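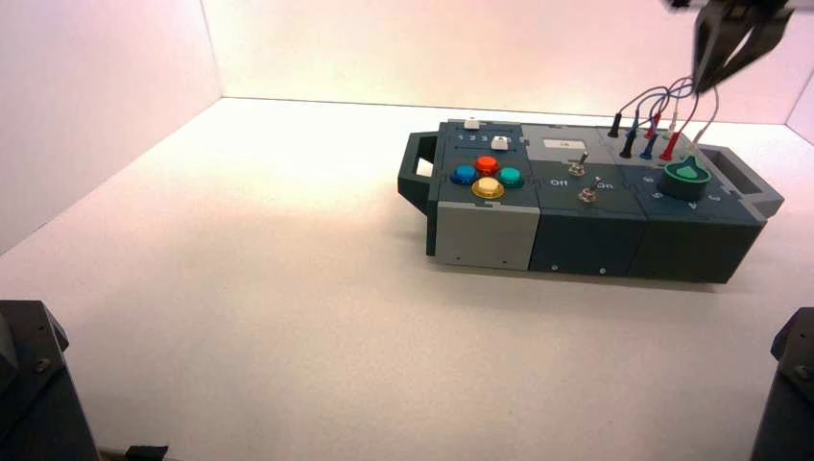

I've been running a shop for long enough to have heard the high street pronounced dead in every possible tone of voice. Sad, gleeful, bored, the lot. Every January somebody from a bank or a think tank puts out a forecast for retail, and every January a customer cuts it out of the paper and brings it in to show me, as though I might have missed the news that I was finished.

So I'd like to say something about opening hours, which never get a mention in any of those forecasts and which I've come to think matter more to a town like Clunthorpe than business rates do. (I know. Rates matter. I pay them. Bear with me.)

When I took over the shop, every place on our parade kept the same hours. Nine till half past five, with a half day in the middle of the week that had survived from some arrangement older than any of us. You could set your watch by the shutters going down. And the trouble, as anyone with a job will have spotted, is that those are precisely the hours when people with jobs are at them. We were open all day for people who were elsewhere, and we shut the moment they got off the train from Lavport with money in their pockets and nothing in the fridge.

I grumbled about this for years and did nothing. Then Geeta Mathur took the old shoe repairer's and opened Upadhyay, which is a haberdashery and fabric shop named after her mother's family, and she simply didn't keep our hours. She opened at noon and closed at 7. We all thought she was barmy. I remember saying to my husband that she'd be gone by Easter, and I'd like it on record that I said it kindly.

She wasn't gone by Easter. What she had was a queue at ten past six, people in work coats buying zips and thread and a metre of this and that, chatting, in no hurry at all, and walking straight past my dark window on their way home. Some of them were my own customers! I could see them from the flat upstairs while I was doing the potatoes.

So I moved mine as well. I now open at eleven and close at 7, and I've dropped the half day. The first month was horrible. Regulars rattled the door at half past nine and looked at me through the glass as if I'd died. One lady has never forgiven me and buys her birthday cards at the garage. But I did a count over one full month last autumn, writing down every sale after half past five in a school exercise book, and it came to 712. That's 712 sales I would once have spent upstairs peeling potatoes. Not all of them big, mind you. A great many were a single card and a stamp. But a card and a stamp pays for the lights being on, and the person who came in for the card has seen the notebooks now.

The usual objection is that it's fine for an owner-run shop and no good for anybody with staff, and I do take that seriously. Jolanta Cieślak runs Pleso, the bakery on the corner, and she starts at an hour I'd call night. You can't ask a baker to stay until seven in the evening as well, and bread at that time of day is a hard sell anyway. She tried it with a part-timer on lates and she tells me the wages ate the takings nearly every night. She's gone back to closing at two, and she's doing well on it, and good luck to her. I'm not arguing that everyone should copy me. If anything it was everyone copying everyone that got us into this mess.

What I would argue is that most small shops have never once chosen their hours. They inherited them, along with the lease and the damp. Ask a shopkeeper why she prices a thing as she does and you'll get ten minutes on margins and suppliers and what the supermarket's up to. Ask why she shuts at half past five and she'll look at you blankly. It's the biggest decision in the business and it was made by somebody's grandfather.

And the talk from on high never helps. We've had consultants here. We've had a strategy with a leaf on the front. I went to the meeting and there was a long discussion about hanging baskets, which I'm fond of, and some talk of a hundred – I think they actually wrote it as 100, very large, on a slide – new visitors a day if we had better signs from the car park. I put my hand up and asked what the new visitors would find open. There was a bit of a pause and then we went back to the baskets.

The car park is another example, now I think of it. It's free after six. Free! For years the council gave away the parking at exactly the moment we all went home. I don't blame the council for that one, it was quite a generous thing to do, but you'd have thought one of us would have noticed.

I'm told the economy is picking up, or that it's about to, or that it picked up last year and we didn't feel it. I can't say I have much of a view. Whatever it's doing, it's doing it to the big chains in Lavport too, and they stay open till eight. People want to spend money in small shops, they tell me so constantly, usually while apologising for having bought something online at eleven at night. They bought it at eleven at night because that was when they sat down. I can't be open then, I'd be asleep on the till, but I can manage seven.

There are costs, of course. I miss the evening news, and supper is late, and in winter those last two hours feel long when it's raining and the only person through the door wants change for the bus. My husband has learned to do the potatoes, with mixed results. And I don't know whether it would work in a village, or in a seaside place where everyone's off the beach by four and wants chips.

But there are 6 of us on the parade open past six o'clock now, and the lights make a difference you can feel from the station end. The barber was the latest. He's trying it until the spring, and he says he'll decide then.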